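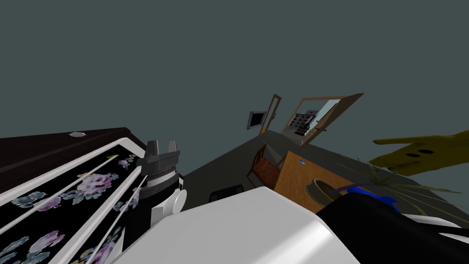 The week the gripper went on strike

I had planned to write something cheerful this month about teaching Gruleo to tidy a room. Gruleo is our two-armed robot, or rather the version of it that lives in a simulator, where the floors are always swept and the chairs cost nothing to knock over. Instead you are getting a post about a wrist.

The job was dull on paper. Drive up to the dark wooden cabinet, reach over, pick up the small white thing on top, put it down somewhere else. We had been running it overnight in a room that Fathima Chowdhury built, and Fathima builds rooms the way other people pack for a fortnight in Wales. There is an orange woven chair. There is a pot plant with far more leaves than any computer should have to draw. There is a big yellow hand with its finger out, which I have come to take personally.

On the Tuesday I came in to find that run 140 had stopped halfway, with the gripper pointing at the ceiling and the log full of the same line, over and over. The line said the target had been reached. The target had not been reached. The wrist had wound itself round to its limit, the planner had asked for a bit more, and the joint had politely reported success and stayed where it was. It did this 859 times before the clock ran out.

My first theory was the flowery panel next to the cabinet. Thin things are a nuisance in simulation, and I was sure a finger had snagged on it. I spent a whole day on that theory. I made the panel thicker, then thinner, then took it out altogether, and the wrist still wound up and sulked in exactly the same way. I put the panel back. Fathima had noticed it was gone within the hour and wanted to know what I had against flowers.

The real fault was duller and, I'm sorry to say, mine. Back in June I had copied the joint limits over from Satov, our old single-arm model, and Satov counts its wrist angle from the other side. So half the turns Gruleo thought were short were the long way round. The check that should have complained was comparing the wrist with the clipped command instead of the one we had asked for. Two mistakes, each one hiding the other.

What bothers me is the "success" part. A simulated arm that jams costs me a night and some pride. A real one that jams, says all is well and lets the next step begin is pushing on something, and the something might be a person's hand. So the fix is in two pieces: the limits are right now, and any command that gets clipped stops the run and says so in capitals. Fathima wanted it to make a noise as well. It makes a noise.

I have since gone through the elbow and shoulder limits too. The elbow was fine. I'd rather not discuss the shoulder until I've had another look at it.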